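4.2 Drawing on an upright board

The marker task was added in June, after Vasco Neves pointed out that a humanoid in a shared workshop should at least be able to leave a note. We kept the hardware from Section 3 and changed only the controller, which we call Urnach. Contact force is estimated from joint current, a polite name for guessing. The wrist brackets are white plastic, each bolted on by whichever author had the smaller hands.

Writing on a wall is easy to plan for, as walls stay where they are. A small whiteboard stood on a table is less obliging. Push too softly and the line breaks up; push too hard and the board heads off across the workshop. Our first force limit, chosen by Afonso Peixoto on the grounds that it looked like a sensible number, did mostly the latter. We then logged 316 strokes under the Paiva schedule, which lowers the approach speed near contact, and 38 of them ended with the board moved or flat on its back.

Figure 2 shows the set-up with a blue marker in the right gripper and its tip on the board. The left gripper is open and clear of the board's edge.

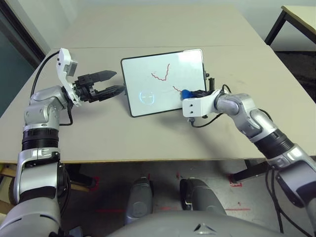

Figure 2. Marker contact during the upright board task.

Most of the remaining failures came from the angle of approach. A marker held a few degrees off will skate, and the controller reads the skating as a lack of pressure and leans in. Capping the correction at each time step fixed the worst of this, at the price of handwriting that neither author would sign. The full log holds 2,986 contact samples, and we return to the drift in them in Section 5.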